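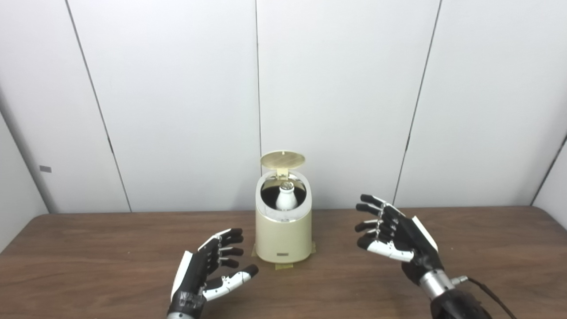 The first thing you learn, says the woman who runs the teaching desk at Clundico, is to slow down. Then slow down again.

"People come in fast. They've played games, they think it's a game. The hand does exactly what your hand does, and your hand is a mess."

We're talking at the back of the unit in Bendska, Sunday, kettle on, two operators still at it behind us. Gloves on, headsets down. The job this month is a bottle and a bin. Pick up, carry over, let go. It sounds like nothing. Her team has been on it since early May and she wants 400 good runs before anyone is allowed near a model.

Good meaning what?

"Meaning I'd show it to someone. No fumbling, no second grab, no knocking the bin. If you drop it, fine, drop it, but it goes in the other folder."

She keeps both folders. The other folder is bigger, she says, and laughs.

An operator's shift is 20 minutes and then a break, no arguments. It used to be longer. Wrists went, then tempers. Now there are 4 operators on a rota and they swap over by the clock on the wall, even halfway through a good streak. Especially then, she says – a good streak is when people get sloppy. 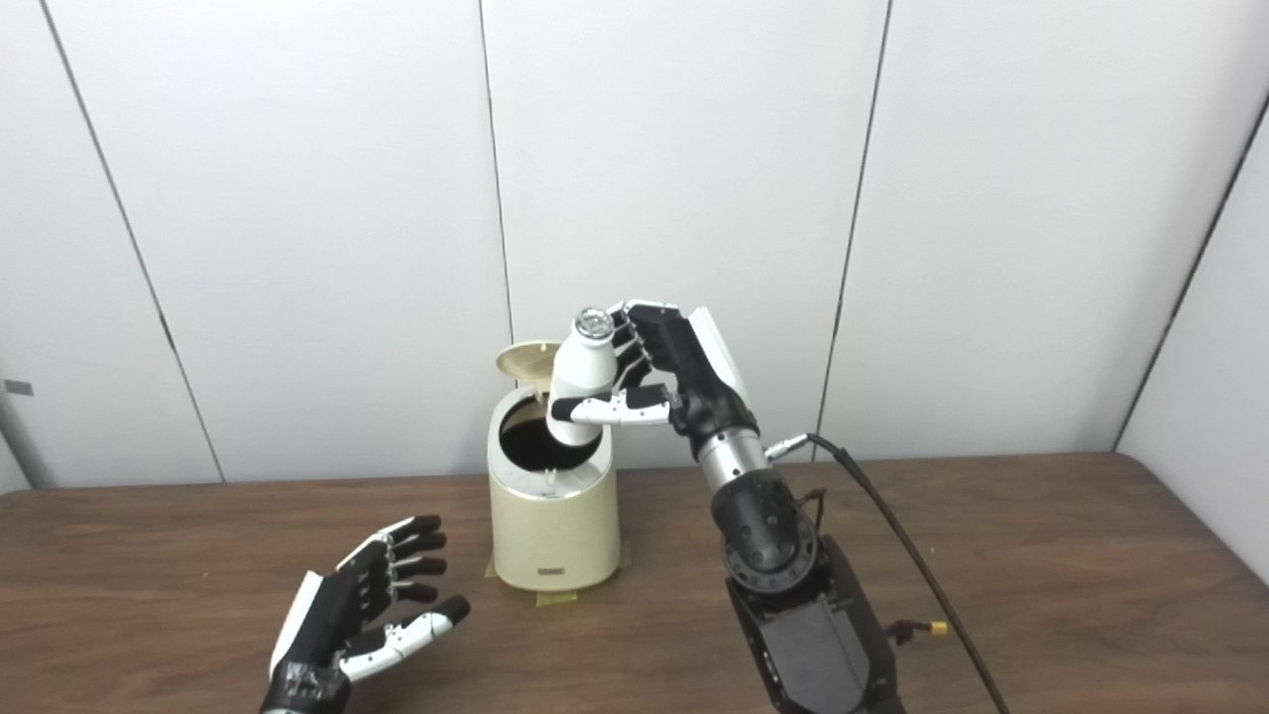
The letting go is what they argue about. Half the team like to release high and be done. The other half go right down to the rim first. She doesn't mind which, as long as it isn't always the same.

"If everyone does it one way the robot learns one way. Then you shift the bin a bit and it hasn't a clue. I want tall people, short people, left handers. I want somebody who's in a bad mood."

There was another method before the gloves. At Öberg, where she worked for years, they did it by hand – you took hold of the arm itself and pushed it through the job while it recorded the joints. Kinesthetic teaching, if you want the proper name. She still likes it for big simple moves. Polishing, wiping, opening a drawer.

"You feel the weight of the thing, you feel when it's unhappy. But try it with fingers. You've got two hands, it's got all those knuckles, you can't hold them all. And your own arms are in the camera's way the whole time."

So, remote. Which has its own trouble. You can't feel anything through the gloves they use, or not much, so new people squeeze too hard. They watch the fingertips and forget the thumb. Her advice is to bring the thumb in first, get it level with the middle of the bottle, wait, and only then close the rest. She makes newcomers do the approach 13 times without touching anything. They hate it.
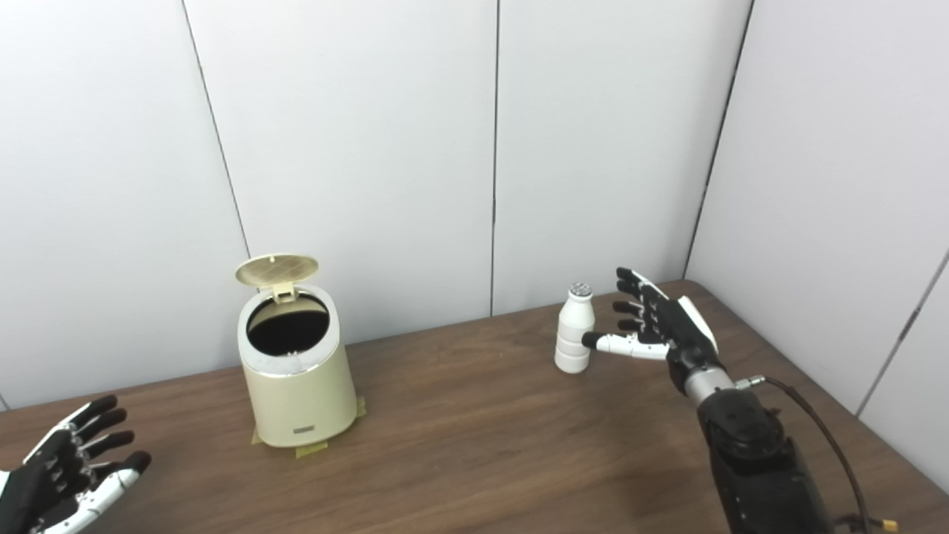
Thumb first: the right hand comes in beside the bottle, fingers still open.

And the other hand, the one with no work to do?

"Park it. Low, open, out of the road. You'd be suprised how many people wave it about. The robot will copy that too, it doesn't know it's only you being nervous."

Software is from Lusetti, mostly, with a pile of their own scripts on top. She's rude about both. Time stamps drifted in the spring and a whole week of runs had the hand closing a beat before the video said so. Binned the lot. Does she trust it now? "I check it now."

What does she look for when she hires? Not gamers, not engineers particulary. The best she's had was a cake decorator. Second best drove a crane. Patience, steady breathing, and not minding being told to do it again.

The next job is lids, opening and shutting, one hand to steady and one to push. She's dreading it a bit. Two hands means both gloves have to behave at the same time, and it means the shifts may have to get shorter.

One of the operators calls over that the run count is stuck on the screen. She puts her tea down and goes to look.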